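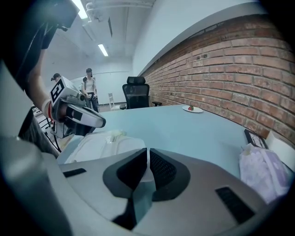
Two hand-held grippers at the table, seen from the camera on the right one.

Adora hand-held gripper kit from Derkiso, rental review

mortarjoint
We had the Adora kit on rental through July and I said I would post notes when the box went back. It is the pair of grippers with cameras and marker cubes, plus the recording software. The rental came to 600 for the month with shipping both ways included. We recorded 1034 episodes of table clearing and light packing, and 11 of those had tracking bad enough that I threw them out.

Good points: setup was done before lunch on the first day. The fingers close smoothly and soft packages didn't give us much trouble. The software names the files by time and hand, so left and right were easy to pair up afterward.

Bad points: the cables. You are always aware of them, and they want to be under your feet. The gripper body also takes up a lot of the picture from its own camera, so anything small right in front of the tool can get lost. I would rent it again for a short job. I would not buy it at the current price.

benchvise_al
How heavy are they after an hour? We tried the Awan set last year and people were asking to switch off by midmorning.

mortarjoint
Tiring in the wrist more than the arm. Ainhoa Soler did most of the recording on our side and she liked short sessions with a real break between them. I didn't weigh them.

benchvise_al
Thanks. The Awan ones were front heavy, so wrist is what I'd expect from these too.

tallow_street
I have to disagree about the cables. We have had an Adora pair in our shop in Curevville since spring and the cables stopped being a problem once we ran them back behind the operator and taped them down. A wireless pair would mean dropped frames and batteries to charge. I would take a cable any day.

mortarjoint
Taping works if the operator stays put. We were moving between sides of the table, and then the tape is in the wrong place. Fair enough on dropped frames, we had none.
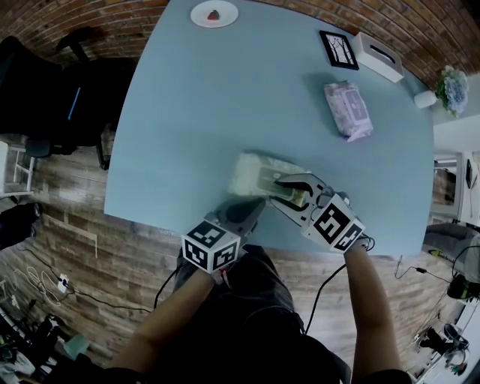
quarterturn
Does the rental period start when the kit ships or when it arrives?

tallow_street
It starts the morning after delivery. The return only has to be handed to the carrier by the last day, so time in transit isn't charged.

quarterturn
Good, that helps. The rental page doesn't spell it out.

Lucía Requena (Derkiso support)
Hello all, I look after rentals. tallow_street has the dates right and I have asked for the page to be fixed. On the view from the tool: the camera mount has a second position, a little higher, which clears more of the body. Page 2 of the quick guide has it. Recheck the calibration after you move it.

mortarjoint
I missed that. The quick guide in our box was a single sheet printed on one side, so there may not have been a page 2.

Lucía Requena (Derkiso support)
Then your box had the old guide. Send me the order number by message and I'll get you the current file.

benchvise_al
Does the higher position cost you anything at the fingertips?

tallow_street
A bit. You lose the last stretch of the close when the object is short. For boxes and packs we use the high mount, for small stuff we put it back down. Swapping takes a small hex key, which is not in the kit and should be.
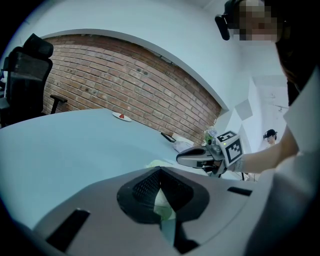 View over the body of one gripper toward the marker cube on the other tool.

quarterturn
Last thing from me. Is anybody mixing sessions from the two mount positions in one training set?

mortarjoint
All of ours are from the low position, so I can't say.

tallow_street
We tried it once and kept them separate after that. The policy trained on the mix was worse at picking up thin things. Could have been our data, I didn't dig into it.

benchvise_al
I'd test it again before blaming the mount. We mixed camera heights on the Awan set and saw no difference.

tallow_street
Different lens, though. I'll rerun it when the machine is free and post the numbers in this thread.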